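We use cookies to improve your visit. Accept | Settings

Counter crumbs: a five-minute routine

Unplug the toaster and let it cool. Slide out the crumb tray, tip it into the trash and wipe it with a dry cloth. Do the toaster oven tray at the same time. Fold the dish towel and put it away before you switch anything back on, and never leave it on top of a hot oven.

Next, pull the canisters forward and wipe the backsplash behind them. Grease collects there first. 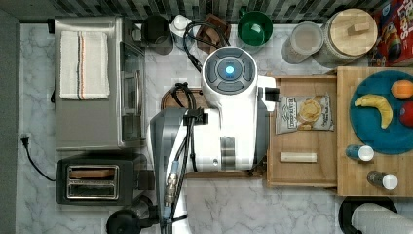

Wipe jar lids with a damp cloth, but keep bamboo and wood out of the sink. Twice a month is enough for most kitchens.

63 shares | 2 comments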